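On Leaving the Tillstead Choir After Many Years

It is with some reluctance that I write to inform regular readers of this page that I have given up my place in the bass section of the Tillstead choir. The decision took effect on 2023-02-10. Several persons have written to ask whether there was a dispute. There was none. The drive from Gruvcombe is 40 miles each way, and I no longer see well enough to make it after dark.

I joined in July of 2000, at the invitation of Esmaeil Ghorbani, who was then directing and who remained in the post until his move to Dultevine. Mr. Ghorbani held firm views on attendance. A member who missed two rehearsals in a row received a letter, typed and signed, and a second letter was understood to be the last. I received one such letter and have kept it. 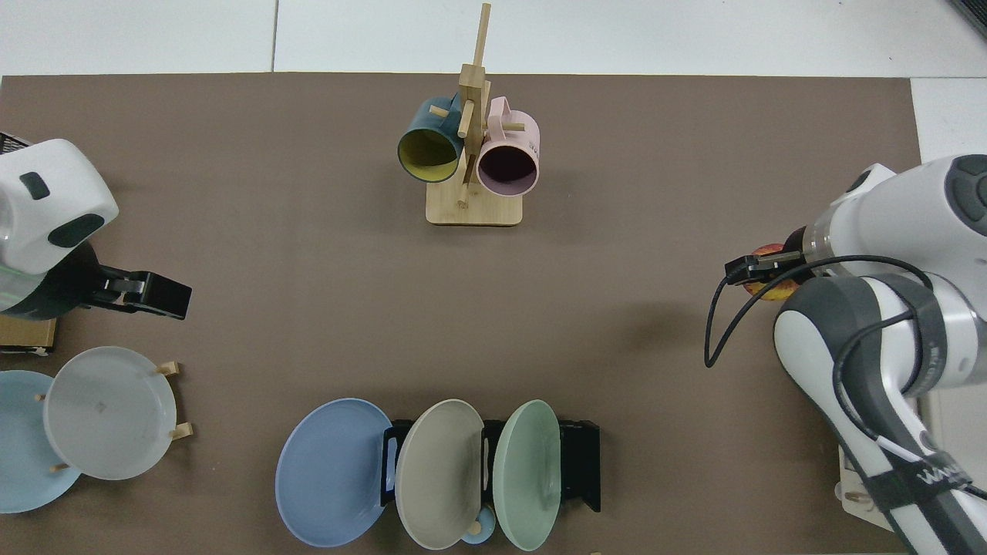

Rehearsals were held in the upper room of the old grain exchange, and began with scales, regardless of what the program required. The sopranos sat by the windows and complained of the draft. The basses sat at the back beside the tea things, and it was therefore our duty to lay out the cups at the interval. We had no mug tree, and a plain wooden one with pegs, of the kind that lets two mugs hang clear of the counter, would have spared us a good deal of chipped china. Mr. Ghorbani allowed twelve minutes for tea. He resumed at the thirteenth whether or not the altos had returned.

The repertoire was narrow, and I say so with affection. We sang the same requiem in four separate seasons. The scores were bought secondhand and carried the pencil marks of other choirs, including breath marks that contradicted our own, and new members were advised to rub these out before the first rehearsal. My own copy was number 407. I have returned it to the librarian with the missing page taped in.

With regard to the future, I intend to attend the spring concert as a member of the audience, provided that my neighbor is willing to drive. I am also in correspondence with a small group in Gruvcombe that sings rounds and requires no audition. Their next meeting is at the library. My dog, Obi, who has for years objected to my practicing at home, will have to bear with me a while longer.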